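4. Recolha de demonstrações com a pinça manual

Esta secção aplica-se à pinça manual usada no projeto Trerine para recolha de exemplos em casas particulares. A montagem e o carregamento estão descritos na secção 3. O envio dos ficheiros para o servidor está na secção 5.

4.1 Antes de começar

Cada sessão é composta por episódios curtos. Um episódio contém uma única tarefa, do primeiro movimento de aproximação até ao afastamento final da pinça. O plano de sessão prevê 70 episódios por tarefa. Se não for possível chegar a esse número, entregue os que tiver e indique o total na folha de registo.

Material necessário:
Pinça com bateria carregada
Cartão de memória vazio
Folha de registo ou aplicação Jinport instalada no telefone
Objetos da tarefa, conforme a ficha recebida
Pano seco para a lente

Não compre objetos de propósito para a recolha. O modelo precisa de ver as coisas que existem nas casas, com o desgaste e a desarrumação habituais.

4.2 Preparação do local

1. Escolha uma superfície estável, à altura da cintura ou um pouco abaixo. Mesas com rodas devem ser travadas.
2. Retire da superfície documentos, ecrãs ligados e tudo o que mostre nomes ou moradas.
3. Avise as pessoas da casa de que vai gravar. Quem possa aparecer na gravação tem de ter assinado a autorização, mesmo que fique ao fundo.
4. Acenda a luz habitual da divisão. Não use candeeiros adicionais nem lanternas.
5. Coloque os objetos da tarefa ao alcance do braço, sem os alinhar.

Nota: Camas por fazer, roupa e cortinas podem ficar como estão. A variedade de fundos é útil para o treino. Arrumar a divisão entre episódios obriga a abrir uma sessão nova.

4.3 Ligar e verificar a pinça

1. Prima o botão de ligar durante 2 segundos.
2. Espere pela indicação de pronto descrita na secção 3.
3. Abra e feche os dedos três vezes, até ao fim do curso. O movimento deve ser contínuo e igual dos dois lados.
4. Passe o dedo pelas almofadas azuis. Se estiverem soltas, rasgadas ou com pó, limpe-as ou substitua-as antes de gravar.
5. Confirme que os parafusos das articulações estão apertados. Uma folga pequena já altera a leitura da abertura.
6. Limpe a lente com o pano seco.

CUIDADO: Não coloque os dedos da mão livre entre os braços da pinça enquanto aciona o gatilho. As aberturas triangulares dos braços podem prender pele, anéis ou cordões.

4.4 Gravar um episódio

1. Segure a pinça com uma só mão e leve-a à posição inicial, com os dedos totalmente abertos e o objeto visível entre eles ou perto deles.
2. Inicie a gravação e fique imóvel durante 2 segundos.
3. Aproxime-se do objeto a uma velocidade constante. Evite correções bruscas do pulso.
4. Feche os dedos apenas o necessário para segurar o objeto.
5. Execute a tarefa da ficha.
6. Abra os dedos, afaste a pinça e volte a ficar imóvel antes de parar a gravação.
7. Anote o resultado: concluído, falhado ou interrompido.

Os episódios falhados também são enviados. Não os apague. A equipa de treino separa-os a partir da anotação, e uma parte é usada para ensinar o sistema a reconhecer uma pega mal feita.

A mão livre não deve tocar nos objetos durante o episódio. Se tocar, marque o episódio como interrompido e repita.

4.5 Tarefas com caixa aberta e objetos pequenos

As fichas da série 656 usam uma caixa aberta e objetos que mudam de forma ao serem agarrados: pulseiras, fios, saquinhos, invólucros. São as tarefas com mais episódios rejeitados na revisão e convém ler estes passos antes de as iniciar.

1. Pouse a caixa na mesa com qualquer orientação. Rode-a ligeiramente a cada cinco episódios.
2. Deixe os objetos de contas amontoados, ao lado da caixa. Não os estique nem os separe.
3. Antes de começar, verifique se a caixa e o monte cabem os dois na vista da câmara com os dedos abertos.
4. Agarre um só objeto de cada vez. Se vierem dois enredados, continue até ao fim e anote "pega dupla".
5. Ao largar, baixe os dedos até ao nível do rebordo da caixa. Não deixe cair de cima.

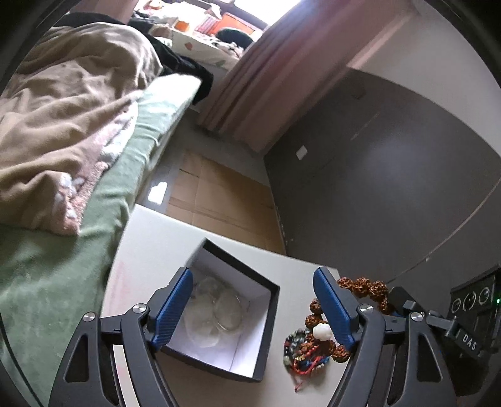 Figura 4-3. Dedos abertos sobre a área de trabalho, com a caixa ao centro e o monte de pulseiras de contas à direita.

Nota: O plástico transparente é difícil de distinguir contra um fundo claro. Se a ficha pedir para o retirar da caixa, faça a aproximação mais devagar do que nas outras tarefas.

CUIDADO: Fios finos podem enrolar-se nas articulações. Se isso acontecer, pare a gravação e desligue a pinça antes de os soltar. Não puxe com a pinça ligada.

4.6 Fim da sessão

1. Pare a gravação e confirme que o último episódio aparece na lista.
2. Compare o total da lista com o total da folha de registo. Se houver diferença, escreva-a no campo de observações.
3. Desligue a pinça e só depois retire o cartão.
4. Guarde a pinça com os dedos fechados.

O código de erro 3465 significa que o cartão foi retirado com a gravação em curso. Nesse caso, volte a inserir o cartão, ligue a pinça e aguarde pela recuperação do ficheiro. Se o erro se repetir, não formate o cartão e contacte Tapio Kallio, do apoio técnico da Kemppainen.

Dúvidas sobre fichas de tarefa e autorizações: Gergely Halász, coordenação da recolha.

Revisão da secção: 28 de outubro de 2022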